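Vellitz 12, mochila de cabina para viajes de varias etapas

Referencia 1223. Fabricante: Bavow.

Volumen nominal de 38 litros, peso en vacío de 1057 g. Apertura perimetral en U, con cremallera de doble cursor bloqueable. El compartimento principal admite tres organizadores Dirnero de talla M colocados en vertical.

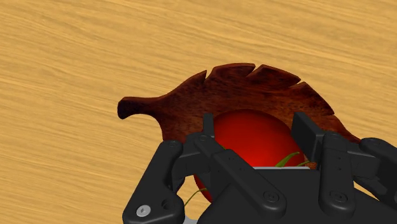
¿Se puede facturar la mochila con el arnés puesto?
Conviene ocultarlo antes: los tirantes y el cinturón lumbar se guardan tras el panel dorsal, que cierra con cremallera.

Tejido exterior de poliamida 420D con recubrimiento interior de poliuretano. Las costuras no están termoselladas; para lluvia continuada se requiere la funda Te Moana, que se vende por separado. El cinturón es desmontable y su ajuste va de 70 a 115 cm. 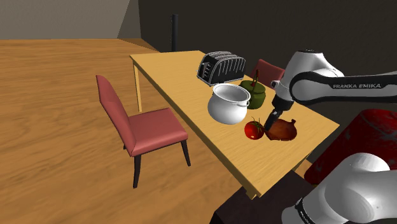

La espalda se regula en 3 posiciones mediante una cinta con gancho. En torsos de menos de 42 cm se recomienda la posición inferior. El bolsillo para portátil acepta equipos de hasta 15 pulgadas y queda suspendido respecto a la base.

Limpieza con esponja y jabón neutro. No lavar a máquina. Patronaje: Bogumił Pietrzak. Garantía de 12 meses frente a defectos de costura y cremalleras; excluye daños por facturación.

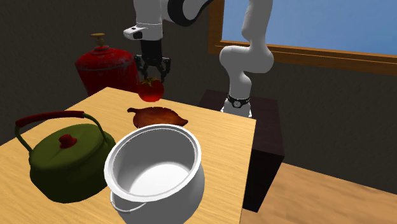
Tomate sujeto por la pinza, sobre la mesa.

Recambios disponibles: hebilla de pecho, cursores, cinturón lumbar.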